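Equipment planning for small automation cells
Handout 4, budgeting part. Updated March 22, 2022

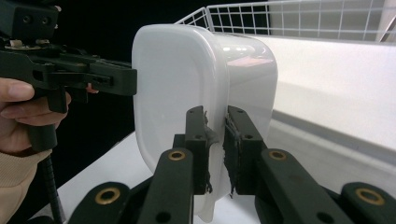 so, picking up from January: the purchase price is the bit everyone gets right. It's the running costs that sink the plan. Finger pads first. They wear, edges fray, grip on glossy plastic changes. Treat as a consumable, own line in the budget, not "sundries".

Worked case, Trodstead packing bench (food tubs, lids off):

Turis hand-held gripper, pair, with cables: £2248
Mastance spares kit, bushings and linkage arms: £421
Pads, box of 24: price on the Kanaujia quote, check VAT is in

Delivery on the spares is 60 days. Sixty! Order with the gripper, not after the first breakage. Same goes for cables.

Things people forgot last year:
- operator time. A held tool needs a hand on it, so wages go in the running costs
- bench space, shelving, somewhere to put the tubs
- lighting (shiny containers, glare, see handout 3)
- a second set of fingers so work carries on while pads are being changed
- who signs for repairs under £100

Lease or buy? Depends on hours per week. Do the sum both ways and show it, marks are for the working. Dont just quote the supplier's leaflet.

For next time: draft your own budget, one side of A4, three years. Put pad changes in year one aswell. Bring the quotes.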